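Static shocks from new carpet in a waiting area -- floor, chairs or air?

Posted in: Buildings and Fittings > Floors
Asked 17/09/2018 -- viewed 2551 times

akv_facilities

We have recently refitted a reception and waiting area on the ground floor of a small office building in Akville. Carpet tile over a raised floor, new fabric chairs, new door furniture (brushed metal lever handles). Since the refit, people get a noticeable shock when they touch the door handle on the way out. It did not happen before, when the floor was sheet vinyl and the chairs were older ones with wooden arms.

What I know so far:

The tiles are nylon pile. The supplier's sheet says "antistatic" but gives no figure and no test method.
The adhesive is a tackifier, not a full bond. The fitter left no paperwork.
The heating has just come back on. I put a cheap hygrometer on the desk and it read 34 per cent in the afternoon.
The shocks are worst for people who have been sitting down for a while. The receptionist, who walks about all day, gets fewer of them.

The landlord wants to have the carpet sprayed with an antistatic treatment. The quote from Uminex is for the whole floor, which is more than I want to spend if the carpet is not the cause. Is there a sensible order in which to test these things? I have a multimeter but nothing better.

Marijke Peeters

The order I would use is air, then seating, then footwear, then floor. It goes from cheap to dear.

Air first. At 34 per cent relative humidity most synthetic fabrics hold a charge far longer than they would at 50. If your hygrometer is one of the cheap ones it may be several points out in either direction, so check it before you rely on it. Put it in a sealed plastic bag with a bottle cap of damp table salt (wet enough to clump, with no standing water) and leave it overnight. It should settle close to 75 per cent. Write the error on a bit of tape on the back. The error will not be quite the same at the dry end of the scale, but it tells you whether the thing is usable.

Then log it for a week, morning and afternoon. Compare the readings with the times people complain. If the shocks stop on a damp day with no other change, you know that raising the humidity will work, and the remaining matter is cost. A portable humidifier will struggle in a reception area where the outside door opens all day. Raising the level through the air handling is better if you have any, but on a small building you probably do not.

Seating next. Your remark that the seated visitors get the worst of it is the most useful line in your post. When a person stands up from a fabric seat, clothing and upholstery separate over a large area, and the charge left on the body can be several thousand volts. Walking over carpet builds charge as well, but more slowly, and a receptionist who touches a metal cabinet or a radiator every few minutes is discharging without feeling it.

A simple test:

Have one person sit for ten minutes in one of the new chairs, stand up without touching anything, and touch the door handle with a key held firmly in the hand. The key spreads the current so that it does not hurt. Listen for the snap.
Repeat with the same person, same clothes, same shoes, but holding a bare earthed metal part (an unpainted radiator pipe will usually do) while rising, and letting go before walking to the door.
Repeat again with no sitting at all. Discharge first, walk a few laps of the carpet, then touch the handle.

If the first gives a snap and the other two do not, the chairs are the source and spraying the floor is the wrong job. If the third gives a snap as well, the floor is contributing.

We had the same complaint at the Astthorpe office, where I look after the fittings.
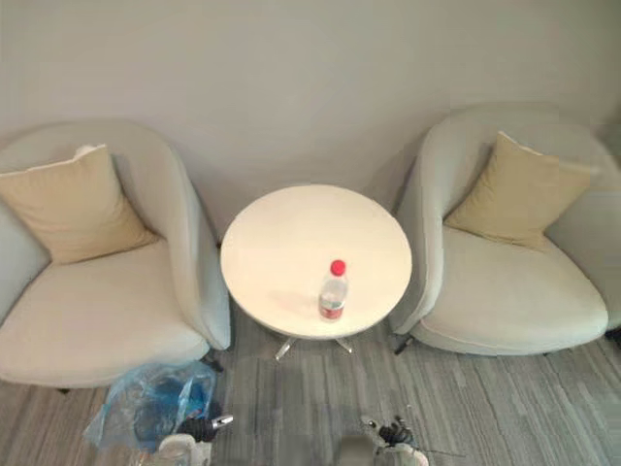 The fault there was in the seating, and the carpet had been blamed for it for the whole of the previous winter. Polyester covers, people in wool coats, dry air from an overdoor heater. The cover fabric was treated with a diluted antistatic spray, applied lightly and left to dry with the room closed, and the complaints fell off within days. It has to be done again after each wet clean. Test it on a hidden part of the cover first, as pale fabric can show a tide mark where the spray has dried unevenly.

On the floor: your multimeter is of no use for this. The resistances involved are far above its range and it does not apply enough voltage. You want a resistance meter that tests at 100 volts, with the weighted electrodes made for flooring. They can be hired. Ask the carpet supplier for the body voltage result from a walking test, and ask at what humidity it was done. "Antistatic" by itself is a sales word.

pvd_floors

Agree with most of the above but would not put the floor last. I fit carpet tile for a living. Nylon tile normally has a conductive fibre in the yarn, but the cheaper ranges leave it out, and some end-of-line stock gets sold with the wrong sheet. Take up one tile and look at the cut edge with a magnifier. A carbon fibre shows as a fine dark thread at regular intervals. On a dark tile you will not see it, so this only helps if yours is light.

Also check what they clean it with. Shampoo residue changes the behaviour of the pile quite a lot. It can go either way. Sticky residue holds moisture and helps for a while, then it picks up soil and you have another problem.

I would not spray the floor at all until the tile question is settled. The spray wears off on the walking routes first, and those are the places you need it. Vanhove did a job near us where the whole floor was treated and it had gone by the door in 4 weeks.

tomsk

just fit a wooden handle

akv_facilities

Thank you, all. Results so far, in case anyone finds this later.

Salt test: the hygrometer reads three points low. The true figure was therefore a bit higher than I gave, but still dry.

Chair test: clear snap on the first run, nothing on the second, one very faint tick on the third. Repeated with a second person in rubber-soled shoes and got the same pattern, though the tick on the third run was louder. With leather soles there was no tick.

I lifted a tile by the skirting. It is a mid-grey and I could not be certain of any thread in it. The supplier has been asked for the walking test result and has not replied.

I have told the landlord we will treat the chairs and leave the floor alone for now. The Uminex quote is on hold.

One further question. Is there any point in earthing the door handle?

Marijke Peeters

No. The charge is on the person, and the handle is large enough to take the spark whether it is earthed or not. Earthing it may make the shock slightly sharper. What does help is something less conductive for people to touch before they reach it. A static-dissipative touch pad wired to earth through a high resistance is the usual item, mounted beside the door at hand height, and the discharge through it is slow enough not to be felt. Do not make one up from a bare metal plate and a length of wire. Buy one with the resistor built in, and have an electrician make the earth connection.

The handle change suggested by tomsk would work in the same way, to be fair, provided the handle is wood all the way round and there is no metal plate behind it for knuckles to catch. On a fire door, check the rating before you change any of the ironmongery.

When the supplier does reply, look for a body voltage below 2 kV. That is the figure normally quoted for office carpet. If theirs is higher, you have grounds to go back to them about the word on the sheet.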